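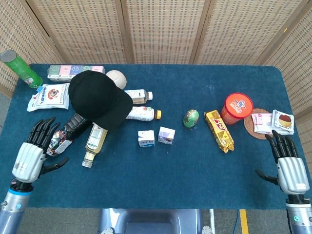
Figure 4. Snacks, bottles and small packages on a carpeted tabletop, with a black cap upside-down among them.

Print | E-mail

3.2 What ends up on the table

I went into this part of the study sure that people sort their stuff by kind. Boy, was I wrong! Marlene Morin and I coded 496 tabletops from the Millstead set, and in 39 of them something you'd wear was sitting right in with the food. The cap in Figure 4 is my favorite (its brim overlaps several items, so we coded it as "covering"). Carter Chisholm wanted a separate code for things that hang over an edge, like the green snack can at the back left corner, and I gave in after a long lunch. Round things gave us the most trouble – we never did agree on whether a ball behind a cap is "hidden" or just "partly hidden," so we kept both codes.

Shares: 4 | Comments: 39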